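9 July 2011
Posted by Grandis

Right, sorting the kids' bricks today. All of them. I've been putting it off since January and I stepped on one at breakfast so that's that, it's happening!

Kettle's on. I've given myself 30 minutes per tub and there are a few tubs (don't ask how many, I stopped looking once I got to the back of the cupboard).

First question: colour or shape? I did colour last time and it looked gorgeous for a week, then you need one little grey hinge and you're digging through every grey piece you own. Going by shape this time.

Someone asked what I'm putting them in. Mostly old Dureck tubs, the ones with the clicky lids. Had a Holub set before that and the lids cracked over winter, wouldn't bother again.

Update: found 20 cents, a dried-up texta and half a cracker. No hinges. 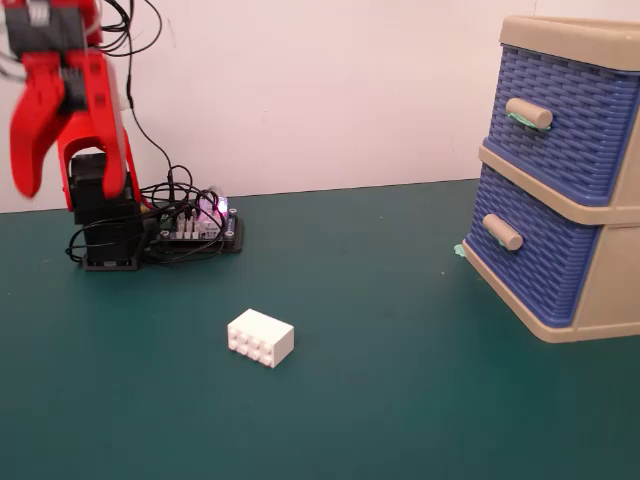
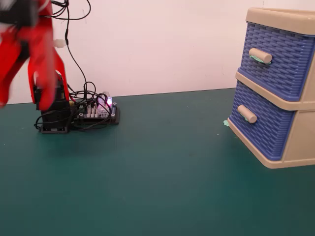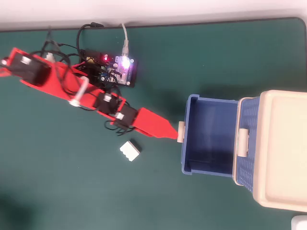 Long plain bricks are the ones I always run out of, so they get a spot of their own, and the wheels and windows can share. I'm a big fan of small plastic storage for this kind of thing, especially with the blue basket-weave look. It's a bit more cheerful on a shelf than a clear tub, and it hides the mess! Only trouble is you can't see what's inside, so I'm sticking labels on everything.

Labels are masking tape and a marker. I did price up a proper label maker at Conska and came home with biscuits.

Two tubs down. My favourite bit so far is the bag of 100 flat pieces I swore we'd lost in the move.

Taking a break, my knees are cooked. Back in 10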